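Painel de LED no teto: dá para trocar só a fonte?
Comunidade Prorura > Casa > Elétrica e iluminação

Renata Arancibia

Pessoal, socorro rápido. Tenho um painel de LED de embutir na cozinha, retangular, instalado em dezembro. Semana passada começou a piscar uns segundos depois de ligar, depois estabiliza. Agora às vezes nem acende, tenho que desligar e ligar o interruptor 3 vezes. Moro em apartamento alugado em Cumora, o dono diz que o problema é meu.

Dúvidas: isso é a fonte (driver) ou o painel inteiro já era? Dá pra trocar só a fonte sem mexer no gesso? E o interruptor, pode ser ele? É daqueles com luzinha piloto. Não queria chamar eletricista se for coisa simples, o último me cobrou 200 só pra vir olhar.

Ah, a luz da sala está normal, mesmo disjuntor.

Lowri Foulkes

Quase certeza que é driver. Painel quando morre costuma escurecer aos poucos ou ficar com mancha, não fica nesse liga-desliga. Se depois que acende a luz fica igual de ponta a ponta, os LEDs provavelmente estão bons.

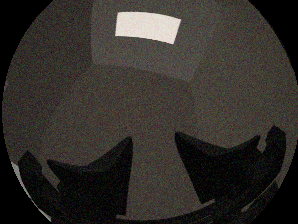
Cumora, dezembro

Foi nessa época que passei pelo mesmo, no meu corredor. O que fiz:

Desliga o disjuntor. Não só o interruptor, o disjuntor. Confere com chave teste ou multímetro.
Puxa o painel pra baixo devagar, os de embutir são presos por duas molas laterais. Cuidado com o dedo, a mola volta com força.
O driver é a caixinha ligada no fio, em cima do forro. Solta o conector e le a etiqueta.

Tem que comprar com a mesma corrente de saída (mA) e uma faixa de tensão que cubra a do painel. A potência sozinha não basta – foi aí que errei, comprei só pelos watts e o painel ficou fraquinho. Voltei na loja no outro dia. Leva o velho junto que é mais garantido.

Se a etiqueta estiver apagada, fotografa a do próprio painel, às vezes vem atrás.

Ifor Mostyn

troca tudo logo, painel é barato. o meu durou 6 meses tbm e nem perdi tempo abrindo

Marichka Nazarenko

Concordo com a Lowri, só completando sobre o interruptor: a luzinha piloto pode sim fazer LED piscar, mas normalmente é com ele DESLIGADO, passa uma correntinha por ela. No seu caso pisca ligado, então eu olharia primeiro o driver e os conectores. Emenda mal apertada dá exatamente esse sintoma. Se achar fio escurecido ou cheiro de queimado, para e chama alguém.

E antes de gastar ve a nota fiscal – comprou em dezembro, pode estar na garantia ainda. Muita loja troca o conjunto inteiro sem discutir. Sobre o dono, depende do contrato e de quem instalou, aí ja não sei dizer.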